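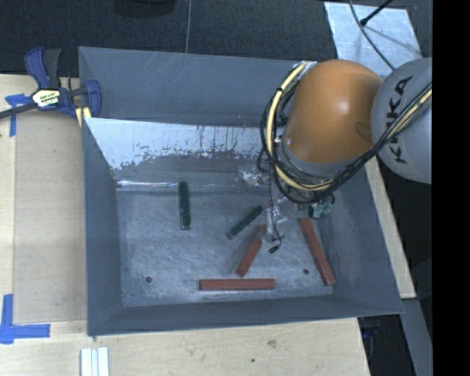
Green and red blocks in the grey metal bin on the bench.

Block bin: new sorting rules from August

The long blocks have been ending up all over the workshop again, so from the start of August they live in one place, the big grey metal bin on the work surface. Please put them back there when you finish, even if you plan to use them again after lunch.

Only the long narrow blocks go in, the green ones and the red ones. The short offcuts from the Gedeo kits go back in their own tubs under the window. We found a good handful of them mixed in last month and it took most of a morning to get them out.

Lay the blocks flat on the floor of the bin. They don't need to be lined up or grouped by colour, and there is no need to stack them. Anyone setting up a session will want to see each block from above, and a pile makes that harder.

A few members asked whether the bin could be replaced, as the inside is scuffed and the back wall has gone blotchy low down. We got a price of $328 from Nolleck for a new one the same size. For now we are keeping what we have. The marks don't affect the blocks, and the money is better spent on the bench lights. Please don't try to scrub the streaks off with a scourer. A soft cloth and warm water is enough, and dry it well afterwards.

There are two small holes in the floor of the bin. Leave them open. Somebody taped over them in autumn and the glue picked up so much grit that the tape had to be scraped off with a plastic card.

Paint wear is a separate matter. If a block has a chipped corner or a face that has lost its colour, put it on the shelf by the sink and we will touch it up in the next batch. We have 200 mL of the dark green left and a full 1000 mL tin of the red, so send the red ones through first if you have a choice. Blocks need a full night to dry before they go back.

The spare set is still in the Wasilewska cupboard, top shelf, behind the clamps. Sign for it in the blue book if you take it. The book is short by 5 blocks at the moment, all green, and we would like them home before the Erkholm open afternoon. Check your bags and the boots of your cars. They can be left in the tray inside the front door at any time before 6 pm, no note required.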